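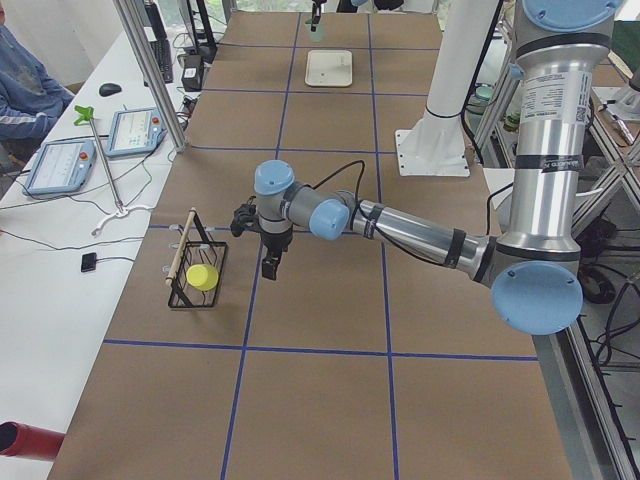 갈색 종이 위에 파란 테이프로 나눈 칸

'구역을 나누면 인생이 정리된다'는 말을 올해만 몇 번 들었는지 모르겠다. 2월에 Rotudero라는 정리법 책을 샀다. 서점 매대에 탑처럼 쌓여 있었고, 띠지에는 집이 달라지면 사람이 달라진다고 적혀 있었다. 나는 띠지를 안 믿는 편인데도 샀다. 부엌 서랍이 안 닫히던 때라 마음이 약해져 있었던 것 같다.

내용은 단순하다. 집 안의 모든 면을 칸으로 나누고, 칸마다 한 종류의 물건만 둔다. 책상도, 서랍도, 냉장고 선반도. 저자 말로는 5주면 몸에 밴다고 한다. 왜 하필 5주인지는 책 어디에도 없다. 각주도 없고 참고문헌도 없다. 대신 전후 사진이 아주 많다. 전 사진은 하나같이 어두침침하고 후 사진에는 햇빛이 들어온다. 정리를 하면 창문도 커지는 모양이다.

그래도 돈을 냈으니 해 봤다. 부엌부터 시작했고, Culitz에서 나온 칸막이 세트를 샀다. 책에서 권하는 게 그 제품이다. 정리를 하려면 먼저 물건을 사야 한다는 점이 좀 걸렸다. 집에 굴러다니는 신발 상자를 잘라 써도 된다는 말은 맨 뒤 부록에 한 줄 나온다. 나는 그 한 줄을 칸막이가 배송된 다음에 읽었다. 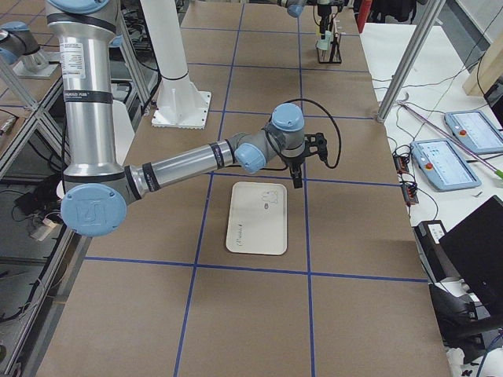
긴 테이블도 칸으로 나누면 이런 모양

첫 주는 좋았다. 인정한다. 숟가락은 숟가락 칸에, 가위는 가위 칸에. 서랍을 열 때마다 기분이 괜찮았다. 그런데 둘째 주부터 어디에도 안 들어가는 물건이 생기기 시작했다. 배달 음식에 딸려 온 간장, 뭘 여는지 모르는 열쇠, 반쯤 쓴 건전지. 책은 이런 걸 '갈 곳 없는 물건'이라고 부르고 전부 버리라고 한다. 열쇠를 버리라고? 나중에 뭐가 안 열리면 저자가 와서 열어 줄 건가.

결국 잡동사니 칸을 하나 만들었다. 규칙 위반이다. 그런데 한 달쯤 지나고 보니 제일 자주 여는 게 그 칸이었다. 나머지는 박물관처럼 가지런한데 생활은 전부 잡동사니 칸에서 돌아가고 있었다.

Rotudero 독자 카페에도 가입했다. 내 가입 인사가 707번 글이었고, 바로 밑에 달린 댓글이 "칸을 더 잘게 나눠 보세요"였다. 안 맞는다고 하면 더 나누라고 하고, 더 나눴는데도 안 맞는다고 하면 물건이 많다고 한다. 물건이 적어서 이미 괜찮은 사람은 애초에 이런 책이 필요 없지 않나. 764번 글에는 냉장고 선반을 다 나눴더니 수박을 넣을 데가 없어졌다는 사연이 올라왔는데, 댓글은 수박을 사지 말라는 쪽이 우세했다. 여름에 수박을 사지 말라니.
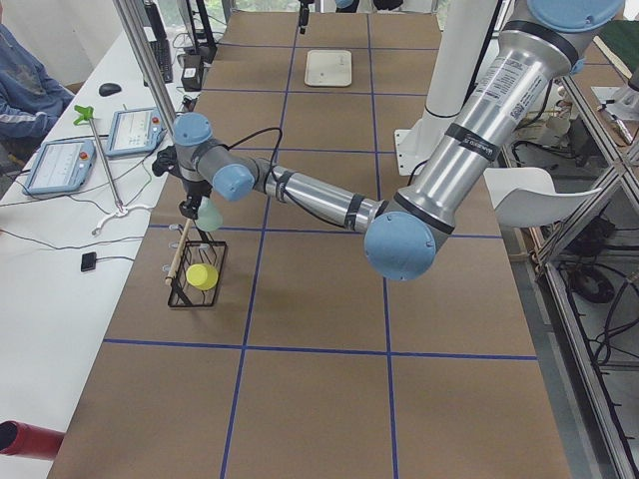
수박 얘기에서 마음이 떠났다고 해도 된다. 정리법이 사람 사는 데 맞춰야지 사람이 선반 크기에 맞춰 과일을 고르는 건 순서가 이상하다. 물론 카페에는 효과를 봤다는 글이 훨씬 많다. 하지만 그만둔 사람은 후기를 안 쓰고 그냥 탈퇴한다. 남아 있는 사람들한테 물어보면 당연히 다들 만족한다고 하겠지. 다이어트 후기도 그렇고 영어 공부 후기도 그렇다.

McAlister 정리법으로 갈아타라는 권유도 받았다. 이쪽은 칸 대신 색깔로 나눈다고 한다. 소개 글을 3분쯤 읽다가 전용 스티커를 판다는 대목에서 창을 닫았다. 또 사라는 얘기였다. 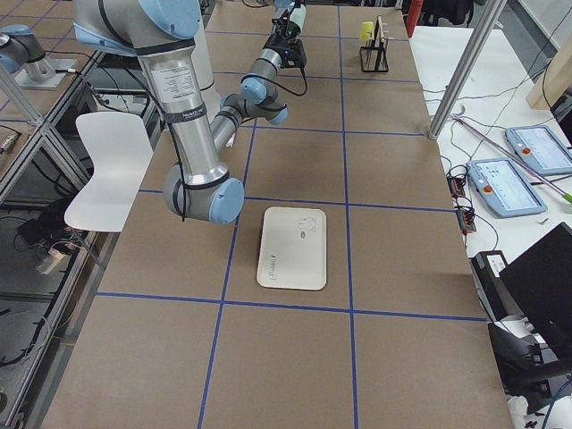
지금 우리 집이 어떤 상태냐면, 부엌 서랍은 절반만 칸이 남아 있다. 수저와 칼은 나눠 두는 게 확실히 편해서 그대로 뒀고, 아래쪽 큰 서랍은 칸막이를 다 뺐다. 식탁에는 한동안 마스킹 테이프로 줄을 그어 놨었는데, 떼고 나니 자국이 남아서 한참 문질렀다. 식탁에 필요한 건 위의 사진에 있는 것 같은 납작한 흰 쟁반 하나였다. 저 쟁반처럼 펜으로 뭔가 그림을 그려 놓고 끄적인 글씨가 좀 있어도 상관없다. 열쇠랑 영수증을 거기 쏟아 놓고, 밥 먹을 때 통째로 들어서 옮긴다. 카페에 올리면 분명히 한 소리 들을 방식이다.

정리법이 전부 사기라는 말은 아니다. 수저 칸은 정말 편하다. 다만 수저 칸이 편하다는 얘기로 책 한 권을 채울 수는 없으니까 나머지 페이지에 인생이 들어가는 것 같다. 집이 달라지면 사람이 달라진다는데, 나는 서랍이 반쯤 정리된 지금도 여전히 우산을 버스에 두고 내린다.

책은 7월 26일에 중고로 내놨다. 밑줄은 앞쪽에만 있고 뒤로 갈수록 깨끗하니 상태는 좋은 편이다. Culitz 칸막이도 남은 걸 같이 드린다고 적어 뒀는데 문의가 하나 왔다. 칸막이만 살 수 있느냐고 한다. 일단 생각해 보겠다고 답장했다.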